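Ticket 1938 — Bottle packing cell, Galcombe
Status: Open
Raised by: Bereket Zeleke
Assigned to: Periklis Stergiou
Priority: Normal

Summary
Arm stops with "no valid grasp" when bottles lie on their sides next to one another. Single bottles are picked without trouble.

Reported
Cell was set up in June to move bottles from the bench into cartons. In the last full run it made 200 attempts and stopped on 107 of them. An operator cleared each stop by hand. At that rate it is slower than one person packing and the shift lead wants to know whether to keep it on the bench.

Checks so far
1. Restarted controller. No change.
2. Recalibrated wrist camera against the Prudness target. Error within limits before and after.
3. Swapped finger pads for the spare Clulteck set. No change.
4. Lowered approach speed. Fewer knocked bottles, same number of stops.

Periklis Stergiou, August 15, 2020
Went through the stop log. Of the 107 stops, 26 are plain timeouts and can be ignored for now. The rest are grasp failures, and in every one I opened the target bottle had a neighbour against it. The planner wants clearance on both sides of the body before it will close the jaw. It also tends to merge two touching labels into one wide object, which then exceeds the opening limit.
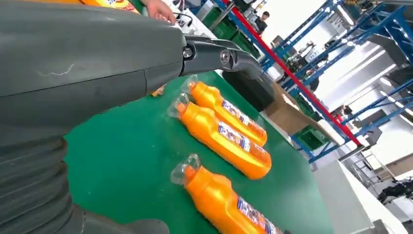

Wrist camera view, orange bottles on the green surface. Upper two touching, lowest one clear of them.

The lowest bottle is the case the planner handles. For the upper pair I tried two things:
— Grasp at the cap end. The cap is clear and depth readings on it are poor, so the pose drifts.
— Nudge first, then grasp. Works on the bench at low speed, but adds a full cycle per bottle.

Bereket Zeleke
A packer separates them with a thumb while picking up the first one. Can we get the nudge and the grasp into one move?

Periklis Stergiou
Not with the present planner. Berhe have a build that allows contact during approach — requested, no delivery date. Nudge routine left switched on until then. For mixed loads my advice is to keep a packer on the bench and give the arm spaced bottles only.

Next action: repeat the 200-attempt run with nudge on, attach stop log.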